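Ticket 2753: Subtitles run ahead of the picture on Skastness
Opened by: Ásdís Dalsgaard
Product: Latia (TV app)
Status: Open, waiting on vendor

Hi all! So I finally sat down to watch Skastness last night, the movie version of the Ketilsson lighthouse book (I read that thing to pieces as a kid), and the subtitles were driving me up the wall. They start out fine. By the time the girl finds the boat they're a good bit early, and by the storm you're reading lines before anyone has opened their mouth, which kind of ruins the big reveal with the uncle!

What I have: the TV app, latest update, English subtitles, Icelandic audio. The same movie on my laptop in a browser is perfectly fine, start to finish. My sister has the app on her own TV across town and hers drifts too, so I don't think it's my TV.

Things I tried before writing in:

Turned subtitles off and on again. They come back just as early as before.

Signed out, signed back in. No change.

Deleted the app and put it back (and then had to type my password with the remote, ugh). Same thing, drifting again by the boat.

Switched to the Danish subtitles. Those stay put the whole way through! So it's only the English ones, which I thought was interesting. 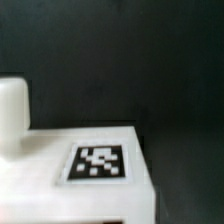

Then I got curious and played the trailer and the making-of piece with the director, and both of those have English subtitles that line up nicely. It's just the movie itself.

Update from me, same evening: I wrote down how far off it was at a few places, using the clock on the player. At the opening song it's spot on. At the harbor dinner it's 269 milliseconds early according to the little stats overlay (hold down the info button, it took me ages to find that). At the storm it says 304, but I swear it feels like way more than that, so maybe the overlay isn't telling the whole story.

Reply from Unnur Gunnlaugsson, Latia support, 12 February 2025
Thanks Ásdís, the Danish test helped a lot. I can get the same drift on our TV here. The English file came from Posteron and looks like it was timed to the festival cut, which has a shorter harbor section. I don't know yet why the browser handles it better, so I've passed that on to the player team. Could you check whether the drift is still there if you skip straight to the storm?

Ásdís again: yep, still there! I jumped right to the storm chapter without playing anything before it and the lines were early from the first one. Went back to the opening and it was fine again.

Unnur: Great, that points to the file. I've asked Posteron for one timed to the home release. Danish is the one to use until then, or the browser if you need English.

Ásdís: Browser it is, my Danish is pretty rusty despite the last name. Please leave this open till the new file is up and I'll watch the whole thing again on the TV. I wanted to anyway :)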